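**FOR IMMEDIATE RELEASE**
Ekstead, 15 May 2021

# Prallar opens a sandal shop in Clukside, and I finally get my table

Hi everybody! I run Prallar, the shoe repair and resale business in Ekstead, and I'm writing this release myself (so please forgive the exclamation marks). In June we're opening a second place over in Clukside. It'll sell one thing, which is dress sandals that have had an earlier life and still have plenty of evenings left in them. We're calling the line Nava.

If you've been in the Ekstead shop you know the problem. The counter is covered in heel tips, glue pots, receipts and somebody's boots. You can't look at a nice sandal properly on top of all that, and neither can I! So the first thing I bought for Clukside was a plain white table. It went in before the shelves did, and before I had a chair to sit on. Every pair that comes in gets its turn on it, one shoe at a time, before I put a price on the tag.

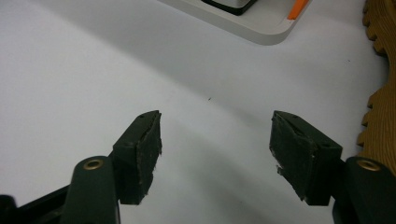

Clukside customer Nava-hopeful, as one reply to our mailing list was signed, asked whether a white top wouldn't just show every scuff mark and drive me up the wall, and said she'd have gone for dark gray. She also wanted to know if we'd be taking flats.

Fair point on the scuffs! They wipe off, mostly, and I want to see dirt coming off a sole anyway, so I know to go back over it. No flats for now, sorry. Maybe when there's more room on the shelves.

## How a pair gets in

You can bring sandals to either shop. I check the heel first (does it wobble, is the tip worn down to the nail), then the straps, and then I spend a good long while on the footbed. That's where most evening shoes give themselves away. A toe print can be cleaned up quite a bit, but a footbed that has lifted at the edge needs gluing and a night under weights, and if it has cracked across the ball of the foot I hand it back to you with my apologies.

Pairs that pass are cleaned, re-tipped if they need it, and put out under the Nava tag. You get store credit the same day, good in Ekstead and Clukside both, and you can spend it on repairs too. A lot of people do.

We're opening with 342 pairs, and they've been piling up in my back room since winter, so believe me when I say I'm ready to see them go. Nude and beige shades sell fastest, every time. Everybody needs a pair for a wedding and hardly anybody wants to pay full price for shoes they'll kick off before the cake.
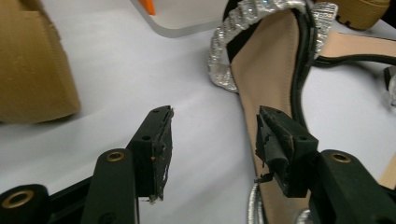 *High-heeled sandal with a nude-beige insole, on the white table.*

## The practical stuff

The Clukside shop is small, and I'd like people to be able to sit down and try things on in peace, so on opening day we're letting in two parties at a time. There's a bench outside if you have to wait. Please bring the dress if you have one in mind! Matching from memory is how you end up with two almost-right pairs at home.

Heel tips will be done while you wait. Strap repairs go back to Ekstead with me at closing time and are ready to pick up from whichever shop suits you. The first 70 people to bring in a pair will get a free set of heel tips, whether or not I take the sandals.

Opening hours will be posted on both shop doors before the end of the month. For press questions, stop by the Ekstead counter and ask for whoever is holding the glue.

###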